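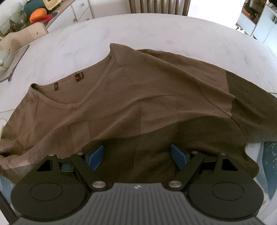 February
By Alcides Evangelista

A robot that folds clothes should learn from people who fold clothes at home. Stekstead now pays for 1110 demonstrations of each garment, all done with a hand-held gripper, and I think the money is well spent. The older way was to drive the arm from a desk with a remote. I did 639 folds like that and most of them were bad. You can't feel a sleeve catch through a joystick.

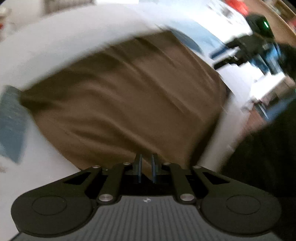 With the gripper in your own hand you pull, notice the drag and let go a little. That ends up in the recording. Corrado Lombardi, who trains operators in Clollton, still prefers remote control, and he has a point — the motion already fits the arm, and a person's wrist does things a robot's can't. But that can be filtered out later. A stiff, nervous fold can't be fixed. I would take 2 good hours at a kitchen table over a week at the desk.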